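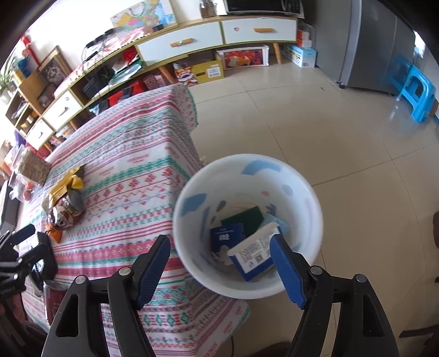 Day one of the great snack corner cleanup at our place in Altach! I gave myself 40 minutes and one rule, which was empty packaging goes straight in the bin. The bin already has a few boxes and a wrapper at the bottom, and the stick snacks in the clear container get to stay on the table (obviously!!).

Next up, the shelves. I want all the food in one spot so I quit buying doubles of everything.

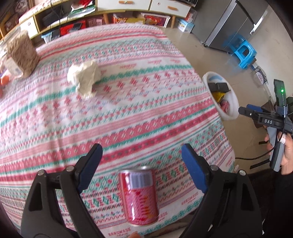 Drinks are getting their own row too, cans in front. Harvey Chisholm, you asked for an update, so there you go!

More tomorrow, I still have the drawers to do and I can't wait.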